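Projects > Celtomum > FAQ

How do you teach a robot without a robot?
We collect demonstrations with hand-held grippers. I hold one in each hand, do the job, and the policy learns from what the gripper saw (sore wrists included!).
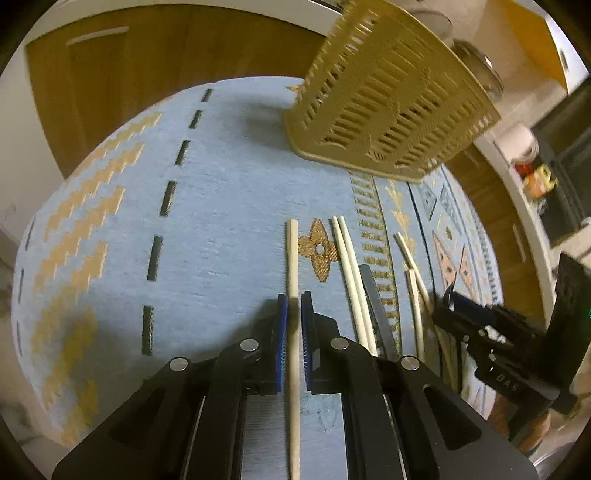
Written by the Celtomum team, Plevside

Why long thin things?
Sticks and chopsticks are a pain. Get the grip slightly off and they swing, and our first policy was hopeless at them. So of 3,396 demonstrations, we kept 292 just for thin objects on a patterned rug.

Did it help?
Yes, more than I'd hoped! Pick-ups went up to 60 per cent on rugs it hadn't met before. Plain tabletops barely changed, and I'm still scratching my head over that.

Can I have the data?
Soon – we're tidying the labels and aiming for June.

Contact Celtomum | © Plevside | Back to top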